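Projet Brusico - Rapport d'avancement n° 2
Lot « pliage du linge », volet démonstration manuelle
Date : samedi 15 novembre 2025

Le présent rapport rend compte des travaux menés par Wenier au titre de la convention conclue avec Trirnham. Il porte sur la constitution du corpus de démonstrations de pliage, effectuées à la main au moyen de pinces instrumentées tenues par les opérateurs.

État du corpus
À la date de rédaction, 3 658 démonstrations ont été enregistrées, dont 92 % ont été retenues après relecture. Les séquences écartées le sont pour l'essentiel en raison d'une perte de suivi de la position des pinces. Le poste installé sur lit est en service depuis octobre et complète le poste sur table décrit dans le rapport précédent.
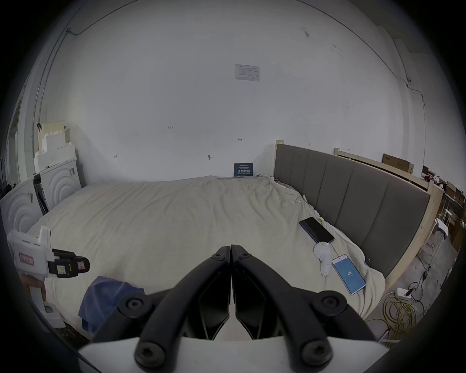
Poste sur lit, vue prise depuis l'une des pinces. Textile bleu posé sur le drap.

Déroulement des démonstrations
Chaque opérateur travaille avec deux pinces, une par main. La consigne laisse libre l'ordre des plis, mais impose que le vêtement reste à plat sur le drap entre deux saisies. Les reprises sont conservées - elles représentent environ 71 heures d'enregistrement - et font l'objet d'une annotation distincte, demandée par l'équipe Lodhi pour l'entraînement du modèle.

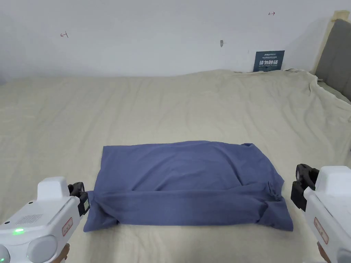 Les tissus souples demeurent la principale difficulté. La saisie d'un bord mince entraîne fréquemment le drap avec le vêtement, ce qui oblige l'opérateur à relâcher puis à reprendre. Une modification de l'extrémité des doigts est à l'étude ; son coût serait couvert par le budget matériel existant.

Écarts et suite des travaux
L'annotation accuse un retard de deux semaines sur le calendrier contractuel. Wenier propose de reporter d'autant la livraison du deuxième jeu de données, sans incidence sur l'échéance finale. L'accord de Trirnham est sollicité sur ce point, ainsi que sur l'ajout des pantalons à la liste des articles.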